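From: Fitriani Wattimena
To: Surnton desk-and-drawer list
Date: June 15, 2018
Subject: Re: Phone cases and the blue tube

Hello all, and a warm welcome to the new folks who joined after the Koddale swap,

Huia Baxter wrote:
> I'm still dithering over two things for my desk. First, a phone
> case. I want a bright color so I can find the thing, and I want
> something to hang on to, as my last one was slick as soap. Second,
> does anyone keep long stuff in a tube? I have rulers, paintbrushes
> and knitting needles rolling around in every drawer I own. Pictures
> would help, I shop with my eyes!

Huia, I read your note over breakfast and nodded the whole way through. My own drawers were a disgrace until last November, when I finally sat down on the rug with a trash bag and a pot of tea and went through every one of them (it took two pots, and I found three pairs of scissors I had already replaced).

On the case, I'd say go blue and go for ridges. Smooth cases look lovely in the store and then slide right off the arm of the couch. With raised ridges across the lower half of the back, your fingers have a place to settle, and a good strong blue shows up nicely against a wood desk or the bottom of a bag. Do check that the camera opening lines up with your model before you pay. Tamer Haddadin bought his in a hurry at Porken and had to drive all the way back the next morning.

As for tubes – yes, yes, yes! I'm a convert. Measure your longest needle first and then add a little, and stand the tube up in a corner of the desk where your elbow won't find it. I like a blue one for the same reason I like a blue case, and if you end up with more than one, a strip of masking tape with the contents written on it will save you a lot of tipping things out.
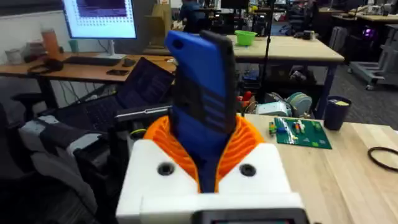
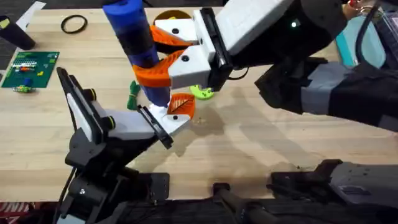
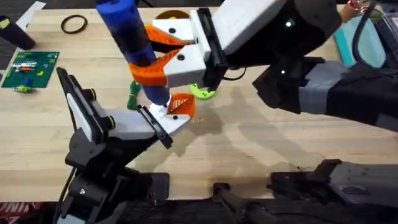
Blue phone case first, then the tall blue tube, twice.

One small thing I learned the slow way: put the needles in points down, and drop a bit of folded felt in the bottom before anything else goes in. Brushes should go in bristles up, of course, and only once they are good and dry. Short pencils don't belong in there at all, you'll never see them again.

Tirta Pangaribuan asked me off list whether the swap box is still going around. It is, and it's at my house until the end of the month, so write to me if you want to add something or take something out. There is a nice stack of drawer dividers in it that really ought to go to a good home.

Huia, let us know what you pick!

Warmly,
Fitriani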